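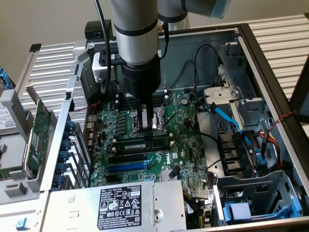 Dell tower on its side, motherboard facing up.

Support forum > Themes and page builders > Mobile menu opens, then closes itself
Status: Resolved
Replies: 7

Aileen Baluyot
Site owner

Hello. I run the website for Nevirstead, a garden nursery with 297 product pages and one person to look after them. Since updating to the new version of the Leltinent theme, the mobile menu opens when you tap it, thinks about it, and closes again. On desktop it behaves perfectly, as things do when the boss is watching on his phone.

I have cleared the cache. I have cleared the other cache. I've also cleared a cache I didn't know I had, in the hosting panel, under a heading that said Do Not Change.

Maricel Belmonte
Theme support

Hi Aileen, thanks for writing in. Could you tell us which plugins are active, and whether the menu does the same thing in a private window? Please also check Theme Options > Header > Mobile and let us know what "Close on outside tap" is set to.

Aileen Baluyot
Site owner

Private window: same. "Close on outside tap" is on. I turned it off and now the menu opens and can't be closed at all, which my boss says is an improvement. I'd like to do a little better than that.

Active plugins are the shop, the contact form, Skevix (sticky bar for the delivery notice), and an image optimiser.

Maricel Belmonte
Theme support

Thank you. Please switch "Close on outside tap" back on and deactivate the plugins one at a time, testing on a phone after each. If you'd like us to look, put a temporary admin login in the secure note field. Please don't paste it in a reply.
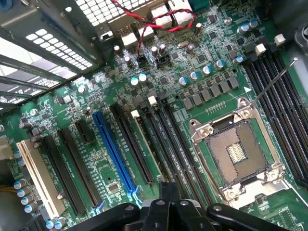 Ewan Costigan
Community moderator

I've removed the reply that had the login pasted in it. Aileen, please change that password, and consider one that doesn't include the name of the nursery.

While I'm here, my money is on Skevix. I had this on a client's site last May. The sticky bar adds an invisible layer over the whole page on small screens, and the theme counts your tap as landing outside the menu. So one tap opens it and the same tap shuts it. Both plugins are doing exactly what their authors intended.

To check, go to Skevix > Display, untick "Show on mobile", save, and reload on your phone.

Aileen Baluyot
Site owner

Password changed. It's now so secure that I was locked out until lunch.

Unticked "Show on mobile" and the menu stays open, and closes when I ask it to. Lovely. Unfortunately the delivery notice has gone from phones too, and I've already had 3 emails asking whether we deliver to the coast. We do not. That was what the notice said.

Lorna Saludo
Theme developer

Hi Aileen, Ewan has the right culprit. You can keep both. Go to Customise > Additional CSS and add this line:

.skevix-overlay { pointer-events: none; }

Then tick "Show on mobile" again in Skevix and clear the theme's generated styles under Leltinent > Tools. The notice will still display, and taps will go through the empty layer to the menu underneath. If your bar has a close button, you'll need a second line:

.skevix-overlay .skevix-close { pointer-events: auto; }

We've logged the conflict on our side and the next release will ignore that layer altogether. You can take both lines out after you update - though leaving them in won't do any harm.

Aileen Baluyot
Site owner

Both lines added, generated styles cleared, notice back, menu well mannered. Tested on my phone, my boss's phone and the tablet we keep by the potting mix, which has a cracked screen and strong opinions about where you've tapped it.

One small thing: the menu text is now a slightly different grey. Is that me?

Lorna Saludo
Theme developer

That's the new default colour in this version. Header > Mobile > Link colour will change it back. I'm marking this one resolved, but if the grey gives you any trouble, please open a fresh ticket so the next person searching can find it.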